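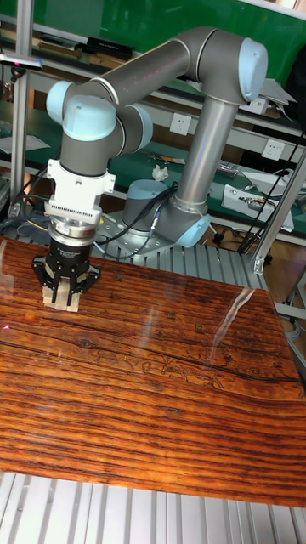

I have been thinking about wood grain way more than a grown adult should. It started in November, when I decided our dining table had to go, and it has now swallowed most of my spring. My browser is nothing but tabs of tabletops, and my husband has stopped asking what I'm looking at (he knows!).

What I want is the loud stuff. Streaks of orange and reddish brown, dark bands running the long way, a knot or two, maybe one of those wandering dark lines that looks like a river on an old map. And shiny! I know everybody is into matte finishes these days, and my sister says glossy wood reminds her of a bank lobby, but I love the way it throws the light back at you. Yes, you get a big white streak of glare across one side. I can live with that.

The place in Zirkcombe quoted me $3,974 for a slab top with no legs. No legs! I said thank you very much and went and sat in the car for a while.

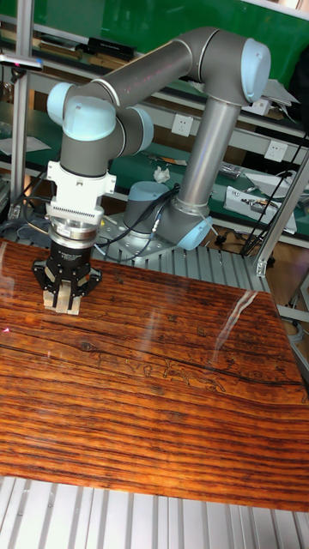

Planimville, April 20, 2024

So I called Mounir Erraji, who built the shelves in our hallway, and he talked me through grain direction for most of an hour. He says to run it side to side, the way you sit facing it, so the bands stretch out in front of you and the table feels longer. I had been picturing it the other way, and now I can't go back.

He also sent me home with 3 little finish samples, and I've been moving them around the kitchen all day like a crazy person. Morning light by the sink, lamp light after supper. The reddest one is winning, though it looks a bit pumpkin next to our floor, and I still have to see what the kids' fingerprints do to it.

If any of you have lived with a high gloss table, tell me what you wipe it down with. I've been using plain water and an old T-shirt on the samples and I'm getting streaks.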